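Flosura High-Gloss Coffee Table, Long-Term Review

Posted October 2, 2023

I don't trust shiny furniture. I grew up with a dining table nobody was allowed to eat at, and I have avoided anything with a mirror finish ever since. So when the old coffee table finally lost a leg and the replacement everybody in my house voted for was the Flosura in dark red-brown gloss, I went in expecting to be annoyed. It has been in the living room since January. I am annoyed, but less than I planned to be.

The price was $495 from Trineck, plus delivery. For that you get one table, a bag of bolts, a hex key of the kind that rounds off after a few turns, and an instruction sheet with seven steps, two of which are the same step. The listing promised assembly in 27 minutes. It took me most of an evening, and a fair part of that was spent looking for a felt pad that had stuck itself to the inside of the carton.

The top is the reason anyone buys this thing. The wood is a deep reddish brown and the color is good, better than on the website, where it looks like cough syrup. There's a light trim band at the rounded edge. I thought the band would look cheap and I've changed my mind about that. It breaks up what would otherwise be a very large dark slab.

The shine is another matter. Trineck's page calls the finish "soft luster," and I would like to meet whoever wrote that. You get the sofa back at you in it, and streaks of light whenever a lamp is on or the blinds are open. If you like to watch TV with a light on behind you, try the table in the store first. We ended up moving a floor lamp, then moving it back when it turned out to be worse on the other side.
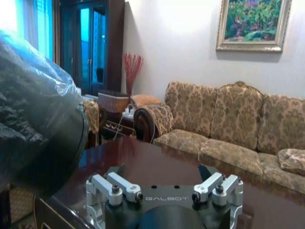 El-Sayed wrote in under my first short post on this table to say the gloss settles down after a year or so and that I was judging it too early. Theirs has been through two moves and a toddler, and they still get compliments on it. They wipe it with a barely damp cloth, then a dry one, never use spray polish, and say most of the streaks people complain about are leftover polish.

I tried it that way for a month. The smears from cleaning did go away, I'll give them that. The reflections stayed exactly where they were, and I don't see how a cloth would change them. As for settling down, ask me again next year.

Scratches are what I worried about most. So far I have found two, both short, both visible only when you crouch and look across the top toward the window. One came from a ceramic bowl with a rough foot. I don't know where the other came from and nobody is confessing. For a household that doesn't use coasters unless I'm in the room, that is a better result than I expected. I would still keep anything heavy or rough off the bare surface, wrapped or not. A plastic bag is no protection if there's grit on the outside of it.

Heat, I can't tell you much. The care card says to use a mat under hot cups and I have mostly done that. One mug of tea sat there unprotected through a whole movie and left a cloudy ring, which was gone by the next morning. I did not feel like repeating the experiment.

Dust is the daily complaint. On our old oak table you could go a week without noticing. On this one you notice by lunch. Fingerprints too, mostly along the near edge where people push themselves up off the sofa.

Before buying I also looked at the Flarero, which has a matte top and a shelf underneath. It costs $72 more and felt steadier when I leaned on it in the showroom. The shelf would have been useful. I was outvoted on looks, and I can't say the others were wrong about the looks, but if I lived alone I'd have the Flarero and a drawer full of remote controls I could find.

Sturdiness is fine. Not great. There was a slight wobble in the first weeks that went away once I tightened everything a second time with a proper wrench. The supplied key is now in the trash.

Good: color, rounded edge, trim band, scratches less than feared.

Bad: glare, dust, fingerprints, silly instructions, no storage.

Would I buy it again? At full price, no. If Trineck knocks a decent amount off it and your room doesn't get much direct light, go and look at one in person, and take a greasy hand with you.

Three stars out of five.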